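대리석 상판 위 소품과 충전기 정리법

대리석 상판은 물건이 조금만 놓여도 어수선해 보이고, 작은 물건을 끌면 잔흠집이 남습니다. 자주 쓰는 것부터 순서대로 정리하면 한 번에 26분이면 끝납니다.

1. 충전기 닦기
흰색 충전기는 윗면에 손때가 잘 보입니다. 콘센트에서 뽑은 다음 마른 극세사 천으로 윗면과 옆면을 닦습니다. 얼룩이 남으면 천에 물을 아주 조금만 묻혀 꼭 짜서 씁니다. USB 단자 안쪽에는 천이나 면봉을 넣지 마세요. 먼지는 단자를 아래로 향하게 하고 수동 블로어로 불어냅니다.

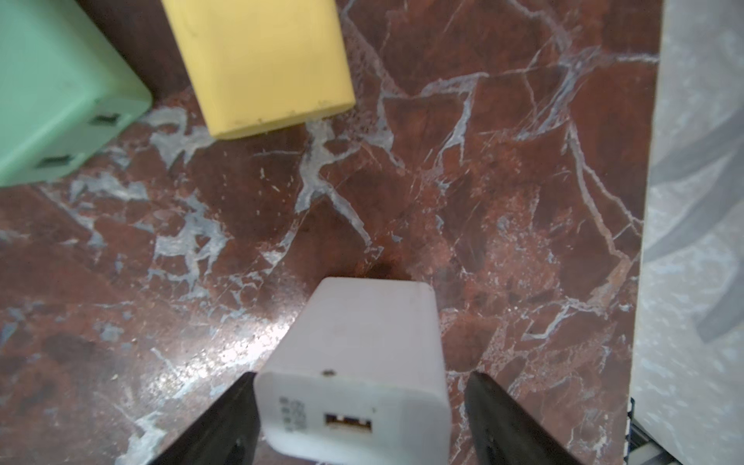 2. 규격별로 나누기
충전기는 USB-A와 USB-C로 나눠 담습니다. 인쇄된 글씨가 작아 읽기 어려우면 출력값을 견출지에 옮겨 적어 옆면에 붙입니다. 케이블은 지름 9cm 정도로 느슨하게 감아 벨크로 끈으로 묶습니다. 저는 Puvton 칸막이 상자를 쓰는데, 6칸짜리면 한 집 분량이 들어갑니다.

3. 무늬가 있는 장식 소품
그림이 들어간 소품은 세제를 쓰지 않습니다. 베이지색 바탕에 주황색과 금색으로 용을 그린 것처럼 색이 여럿 섞인 물건은 안 보이는 쪽을 먼저 닦아 색이 묻어나는지 확인합니다. 각진 모서리와 둥근 손잡이 둘레, 홈이 줄지어 있는 면은 부드러운 붓으로 먼지만 털어냅니다.
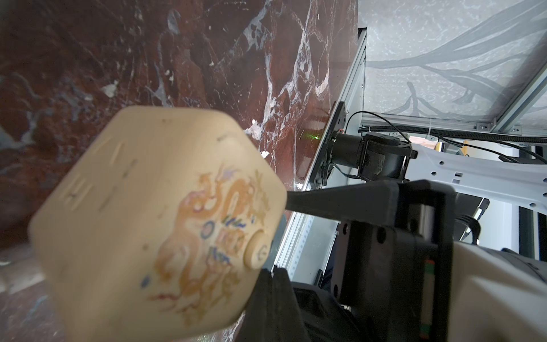
붓은 화장용 중고 붓이면 충분하고, 물감용 뻣뻣한 붓은 피합니다. 다 턴 소품은 바닥에 얇은 펠트를 붙여 올려놓습니다. Wollwood 펠트지는 가위로 잘리고 뗄 때 자국이 덜 남았습니다.

4. 상판 닦기
물건을 모두 치우고 중성세제를 푼 미지근한 물로 닦은 뒤 마른 천으로 물기를 걷습니다. 식초와 레몬, 욕실용 산성 세제는 대리석 광을 죽이니 쓰지 않습니다. 적갈색 돌은 빛이 반사되는 자리에서 물자국이 잘 안 보이므로 고개를 낮춰 비스듬히 확인하세요. 흰 줄무늬 부분에 커피를 흘렸을 때는 문지르지 말고 눌러서 흡수시킵니다.

펠트는 가장자리가 들뜨면 새것으로 갈아 줍니다.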